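Sorting at the Source: Waste in Short-Stay Rooms
Project report, second-year Environmental Management
Group members: Yesenia Apaza, Lotte Declercq, Frans Van Beek
Supervisor: Hilde Van den Broek

3. Method

We looked at what guests throw away in furnished rooms in Romdale and how much of it could have been recycled. The owner of two guesthouses let us collect the bin bags during June. Each bag was tied, labeled with the room type and weighed the same morning. We then opened it on a plastic sheet and sorted the contents into paper, packaging, food waste and other.

In total we sorted 118 bags. Bags with broken glass were weighed but not opened. Lotte kept the weighing sheet and Frans entered the numbers each evening. 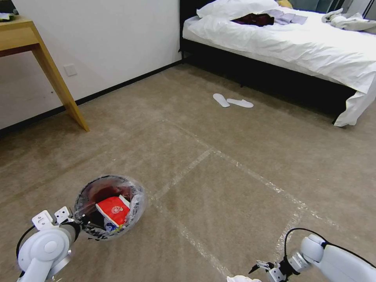
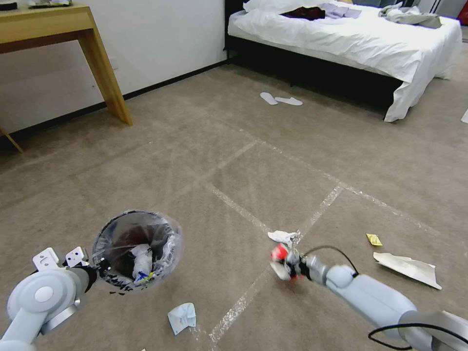
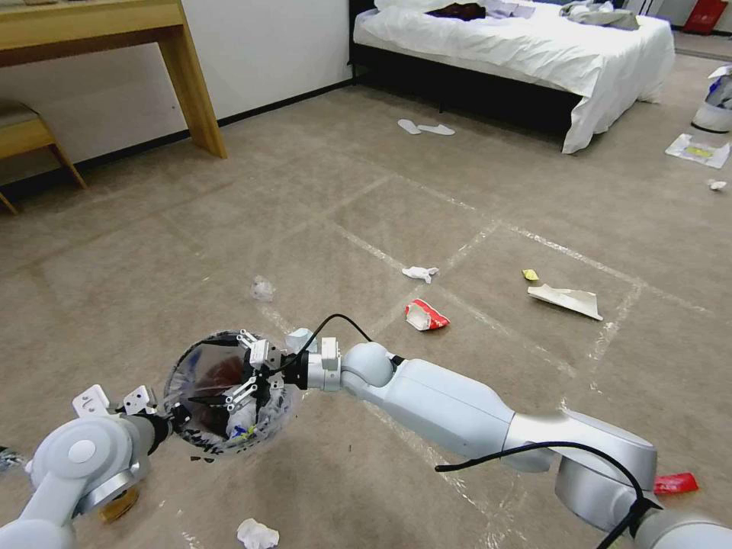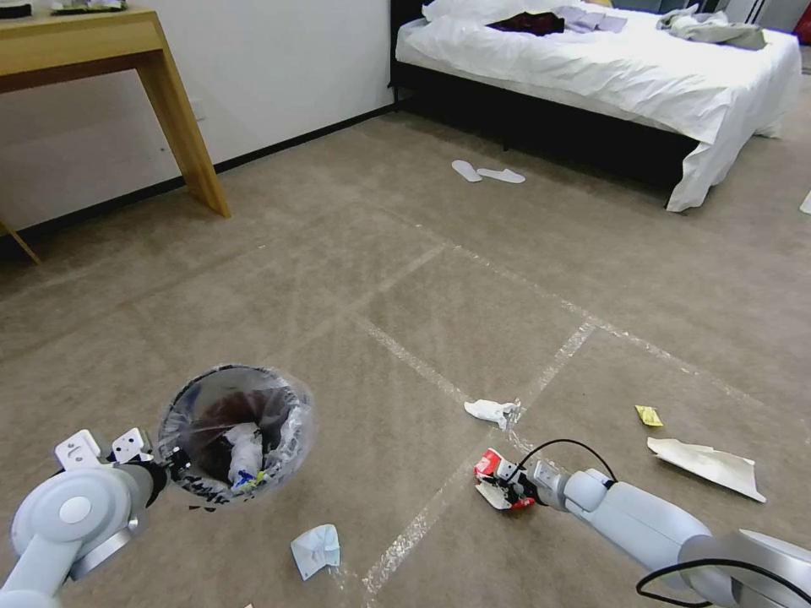 Small round bins in a carpeted room.

4. Results

The average bag weighed 424 grams. Packaging made up 44 percent of the total weight, mostly snack wrappers and drink bottles. Food waste came second. Paper was lower than we expected, partly because tissues went under "other" when they were too dirty to recycle.

Rooms with a kitchenette produced heavier bags, and most of the difference was food. We did not find a clear difference between one-night and longer stays, but the number of guests per room was missing on several sheets, so this result is weak.

5. Discussion

Guests had only one bin per room, so all types of waste ended up together. A second bin for packaging would be cheap, but cleaning staff would need a separate bag on the cart. Estíbaliz Paredes, who manages both guesthouses, told us the carts are already full by the second floor. She would prefer one sorting point in the hallway.

We would repeat the count in winter before recommending either option. The full weighing sheet is in Appendix 2.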